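Karnska Household Manipulation Project
Progress report to the Planus Fund
Submitted October 14, 2026
Prepared by Evander Ogilvie

1. Status

Work package 2 (teleoperated demonstrations, kitchen tasks) is on schedule. Work package 3 (policy training) started early on a partial data set. Work package 1 closed in the last reporting period and is not covered.

2. Demonstrations collected

The target for this period was 60 accepted demonstrations of the plate task, in which the operator moves soft play food to and from a plate by remote control. We recorded more than that and accepted 60 after review. Rejected recordings fell into two groups: those with a dropped control link, and those in which the operator paused long enough that the motion no longer represented a continuous grasp. The pause threshold is set at 8 seconds. It was chosen by inspection and may be lowered.

Hand-guided demonstrations were tried on the same task and stopped after 31 recordings. Physically moving the arm gave smoother paths near the plate, but the operator's hands blocked the camera view during the approach, and the recordings could not be mixed with the teleoperated set without masking. They are stored for possible use in the contact study.
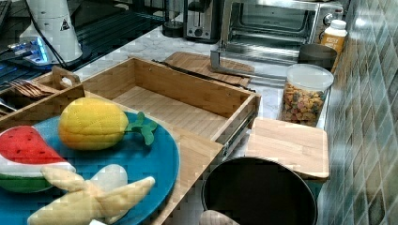
Soft items remain the harder case. A plush object deforms under the fingers, so the gripper width at closure varies from one grasp to the next even when the object and approach are the same. The first version of the trainer treated width as a fixed label per object and learned to close too early. The recording format now stores commanded and measured width separately, and both are passed to training.

3. Operator interface

The MacBrayne hand controller replaced the earlier joystick for all teleoperated work. Delay between hand motion and arm motion is about 40 milliseconds on the wired link. Wireless operation was tested briefly and dropped. Operators asked for a finer scaling mode close to the counter, and this was added as a foot switch – it is now used in most grasps.

4. Problems

Export to the Cliston archive failed twice on long recordings. The cause was a file size limit on our side, now removed. The affected recordings were exported again and checked against the originals.

Wrist camera calibration drifts over a session. We recalibrate at the start of each session and log the error at the end. A firmer mount is on order.

5. Next period

Collection moves to cluttered layouts, with the plate position changed between demonstrations. A first comparison of policies trained with and without measured gripper width is due in December. No change to the budget is requested. The unspent travel line will be carried forward under the existing terms.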